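The wardrobe that is supposed to set you free

A sceptic spends a season with the small-wardrobe crowd

The first thing I was asked to do was to put everything I owned on the bed. Every plan for a smaller wardrobe starts this way, and I have now read a good many of them. You empty the drawers and the rail, you make a heap, and then you are meant to feel something. The guides differ on what. One says shame, another says relief. I felt that I wanted my bed back.

I had signed up for the Kimby method, a twelve-week course that promises to get you down to a fixed number of garments and keep you there. Kimby is run from Ikbridge, a market town with two bakeries and a very good cobbler, and it began as a newsletter. It now has an app, a set of matching hangers, a yearly gathering and a waiting list for something called a wardrobe reading. I did not have the reading. I did the basic course, paid for it myself, and kept the receipt.

My count was 217. That included socks as pairs and excluded anything I only wear to paint ceilings, which the course allows. According to the welcome pack this put me in the band called "crowded", one up from the worst. I don't know who drew the bands or what they were based on. When I wrote to ask, I got a friendly reply saying that the bands were "a starting point for conversation", and then an offer on the hangers.

I should say what I believe already, so that you can mark me down for it. I think most of us buy too many clothes. I think a lot of them are badly made and that we know it at the till. I have a coat that has done eleven winters and a jumper that did one wash, and I can tell you which of them cost more per wear without an app. So I came to this as somebody who ought to have been an easy convert.

The trouble starts in week two. By then you have thinned out the obvious rubbish: the trousers that fitted an earlier you, the thing from the hen weekend, the belts that belong to nothing. It feels very good. If the course stopped there I would have few complaints and this would be a short article. But there are ten weeks left to fill, and so the method turns from what you have to what you lack.

My "gap list" arrived by email. It said I was short of a mid-weight layer, a neutral overshirt and a "bridge shoe". A bridge shoe, as far as I can work out, is a shoe. Under each gap there was a link to a shop, and the shop, more often than not, was Remberg.

Remberg makes plain clothes in quiet colours and charges a lot for them. I have nothing against the clothes. I went to look at them in person and the seams were straight, the buttons were on properly and the wool felt like wool. But if I had bought all that was on my gap list I would have spent £558 in order to own less. I asked in the members' forum whether this struck anyone else as odd. Several people told me that I was still thinking in terms of price. One told me that she had replaced almost all of her wardrobe in this way and had never felt lighter. I am sure she had not.

There is an old idea behind all this, and it isn't a stupid one. Most people a few generations back had a small number of clothes and looked after them. They had things for work and things for best, and when the best wore out it became the work. You will hear this at every talk and read it in every introduction. What tends to be left out is the labour. Those few clothes were brushed, aired, turned, darned, let down and taken in, usually in the evening, usually by a woman who had already done a day of something else. A small wardrobe is only easy if somebody is running it.

I found that out in week five. With a dozen tops in use instead of forty, I was washing far more often. Half loads, mostly, as there wasn't enough to fill the drum and I needed the grey one by morning. The course says that you should wash less and air more, and I tried. I live in a flat with one window that opens properly and a bus stop underneath it. My shirts came in smelling of the number nine.

The wear was the other thing. A shirt worn twice a week goes at the collar sooner than a shirt worn twice a month, and no method in the world will argue it out of doing so. By the end of September, if I had carried on at that rate, I would have needed two new ones. I put this to the forum as well. The answer was that I should have bought better shirts, and there was a link.

What about the saving in time? This is the claim I hear most, that choosing from fewer things frees the mind for higher matters. I am willing to believe it of some people. I never spent long choosing, though. I have always worn whatever was on top. During the course I spent more time thinking about clothes than at any point since I was fifteen. I logged them. I rated them. I was asked each evening to say how an outfit had "served" me, and one night, after a long day and a late train, I typed that it had kept the rain off and closed the app.
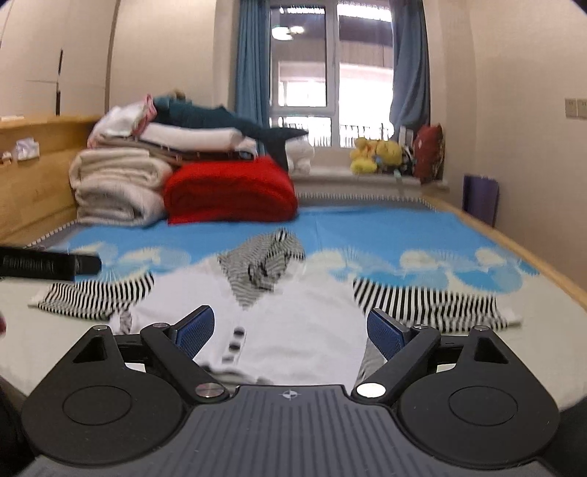
Page last changed: August 3, 2025

The hardest week was the one about things you keep for no good reason. Stripes came up a lot. The course is down on stripes, and on hoods, and on anything with what it calls "a strong opinion", on the grounds that you can't wear it with much else. I went through my own loud things one at a time and found that they were the ones I liked. The plain things I could have lost in a fire and replaced by lunch. Under the rules it was the plain things that stayed.

I don't think this is a small point. A wardrobe built so that each part goes with each other part will end up looking like a waiting room. Members post pictures of their finished rails, and after the first few you can't tell them apart: oatmeal, navy, charcoal, oatmeal. People write underneath that it's so personal.

In fairness I also tried the other side. Pons is a repair and swap shop two streets back from the station in Ikbridge, and it has no method at all. You take in what you don't want, you get a ticket, and you take out what you do. Mending is done at a long table at the back. The rota is a sheet of paper and the lighting could be better. I handed over a bag and came away with a green cardigan, a patched elbow and no gap list. According to the notebook by the till, 624 things had changed hands there since the start of the year. How many of those were the same cardigan going round and round I can't say, and I did wonder.

I have doubts about Pons too. The good stuff goes early, the sizes run small, and if you work office hours you will mostly find it shut. It relies on people having a free afternoon, as the darning did. A friend who came with me spent an hour there and left with a scarf she didn't want, out of politeness. But it cost me very little, and at no stage was I told what I lacked.

Back at Kimby, the last fortnight is given over to "maintenance", and this is where the monthly fee comes in. Having reached your number, you pay to be kept at it. You log each thing that enters and each thing that leaves. If you go over, you get a message. Mine came after my birthday, when I was given a pair of gloves. It asked what I was ready to let go of in return.

I was ready to let go of the app. I did so that evening, and it took three screens and a survey.

So where did I end up? Down by roughly 10 bags, if we are counting the ones that went to the charity shop and the one that went to the tip. I don't miss what was in them. All of that happened in the first fortnight and could have been done with a roll of bin liners and a wet afternoon. I have bought one pair of shoes since, because the old ones let in water. I have learnt to sew on a button so that it stays, from the table at Pons and not from the course. I still own too many T-shirts.

Kimby tells me that most of its members finish happy, and I have no figures to set against that, mainly as it wouldn't show me its own. I asked twice. I also asked whether it earns anything when a member buys from Remberg, and was told that it works with partners who share its values. If you are thinking of signing up, ask that question before you pay, and ask what happens to your log if you leave. Mine is still there, as far as I know, with the gloves marked as pending.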